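Course Notes, Unit 3: Water and Energy in the Home Kitchen
Prepared by Merle Ngata

These notes go with the third unit of the household resources course. Please read them before the class and bring your water bill if you have one. The bill does not have to be recent. If you rent and the water is included in the rent, work with a neighbor or use the Valdovinos bill at the end of your course pack.

1. Where the water goes

Most people, when I ask them in the first class, say that the kitchen uses more water than the bathroom. In most homes this is wrong. The toilet and the shower are the big users, and the kitchen comes after them. But the kitchen is interesting for another reason: a large part of the water there is heated, and heated water costs us two times, once as water and once as energy.

To heat one liter of water by one degree Celsius takes 4.2 kilojoules. You will use this number all through the unit, so write it on the first page of your notebook. For a basin of ten liters, going from 15 to 45 degrees, the calculation is:

10 x 30 x 4.2 = 1260 kilojoules

Divide by 3600 and you have the answer in kilowatt-hours, which is 0.35. This is the energy that goes into the water. The energy you pay for is higher, as the heater loses some of it and the pipe loses some more. The pipe loss is the part that students forget. In a house where the heater is far from the kitchen, you run the tap and wait, and all the water that is left in the pipe afterward becomes cold again.

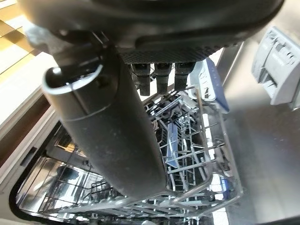
The way a kitchen is used changes these numbers more than the equipment does. Two families with the same heater and the same tap can have very different bills. One rinses everything under a running hot tap, the other fills a basin. A third family puts everything in a dishwasher, and here the shape of the things matters. A tall tumbler, such as the long black one with the silver metal rim, needs more height than a short cup, so before you compare loads you should write down what kind of dishes went in. A "full load" of tall things and a "full load" of saucers are not the same work done for the same water. In your diary please write the number of items and also the type.

2. Reading the meter

The method is simple, but it must be done carefully.

Read the meter before the activity and after it. Make sure that no other tap is open and that the toilet is not filling. Write all the digits, including the red ones. Subtract.

My former student Sajib Samarakoon kept a diary like this for his apartment in Irnotia during November. His reading for the kitchen was 671 liters for the month. When he first looked at it he believed the meter was broken — he had guessed 3000. He repeated the check with a bucket and the meter was correct. I like this case very much, because his guess was not a stupid one. Water from a tap is loud and it looks like a lot.

Note for those who live in Curkitz: many buildings there have one meter for two apartments. In this case use the bucket method from page 23 of the course pack.

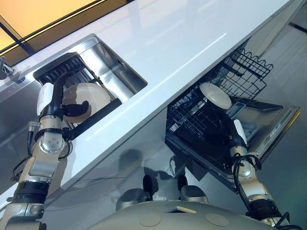

The bucket method also gives you the flow rate of the tap, and you should measure this even if your meter works well. Open the tap as you normally do, not fully, and let it run into the bucket for 30 seconds. Measure the water and multiply by two. You now have liters per minute. Do it three times and take the average. If one result is very different from the others, do not erase it. Write it down and put a question mark next to it.

3. Words used in this unit

Flow rate: how much water passes in a given time.
Dead leg: the part of the hot pipe where water stays and cools between uses.
Standing loss: heat that leaves the tank when no hot water is used.
Baseline: your normal use, measured before you change any habit.

4. Work for next time

Measure your kitchen tap by the bucket method and bring the three results.

Calculate the energy in kilowatt-hours for one basin of hot water in your home. Use your own temperatures. A cooking thermometer is good enough.

Read the Diltness chapter on tank heaters, only the first half. The second half is about solar heating and we come to it in Unit 5.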